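Refurbished Hardware > Desktop Towers > Bare Units > DELL Tower, No Processor

DELL desktop tower, bare unit, socket open
Stock line: Nkuna bench grade
Last updated 5 October 2024
Shares 11 | Comments 3

Sold as a base for rebuild, board practice or parts recovery. The unit ships without a processor. Memory, storage and operating system are not part of the listing and must be ordered separately.
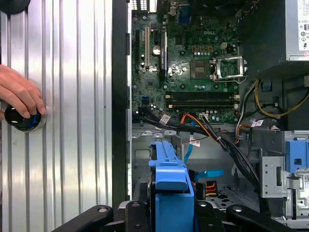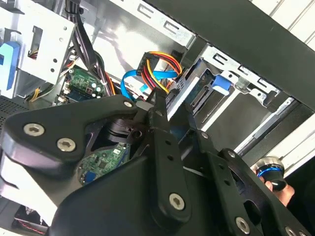

DELL tower, side panel off: board with open CPU socket (first photo) and drive cage with cabling (second photo).

General

The chassis is a tower case in metal with a black frame. The system board is green and carries the DELL name in light lettering. The socket has a metal retention frame operated by a lever. Two black memory slots with light-colored latches lie parallel to each other on the board. A white PCI slot and a longer dark expansion slot stand next to each other, with the coin-cell battery between them. The power supply is a gray boxed unit.

The drive cage is silver sheet metal with round holes and a rectangular cutout. Black cables run down past it, and yellow and red power wires are tucked behind. Cabling is supplied as found in the unit and is not re-routed before dispatch.

Condition

Graded by Wisen under the Nkuna bench scheme. Bench grade means that the case closes, the supply passes a load test and the board has passed visual inspection under magnification. It does not mean that the board has been started. Cosmetic marks on the outside panels are accepted at this grade and are not grounds for return.

The coin cell should be treated as spent. Replace it before first start and load default settings in setup.

Included

Chassis with side panel
System board, fitted
Power supply, fitted
Internal cabling, as found

Not included

Processor, heat sink, memory modules, drives, power cord, keyboard, mouse. The Honora fastener pack (23 pieces) fits the drive positions on this case and is sold under Accessories.

Fitting notes

Disconnect the power cord and hold the power button for several seconds before opening the case. Wear a grounded wrist strap. Lay the tower on its side on a flat surface.

Confirm the socket type against the board label before ordering a processor. Orders are not exchanged for socket mismatch. Raise the lever fully, open the retention frame and lower the processor straight down with the corner marks aligned. Do not slide it. Do not touch the contact area. Close the frame and lock the lever under its hook.

Open the latches on the memory slots and seat each module until both latches close without help. If only one module is used, consult the board manual for the preferred slot.

Thermal compound is required. Clurkier paste in the small syringe is sufficient for 3 applications.

Warranty and returns

The power supply is covered until the end of May following purchase. The board is covered against faults on arrival only. Socket contacts are photographed at dispatch, and bent contacts reported after a processor has been fitted are not covered.

Quote the unit number from the packing slip in all correspondence. Technical questions on this line go to Elaheh Khosravi, bench desk, through the contact form.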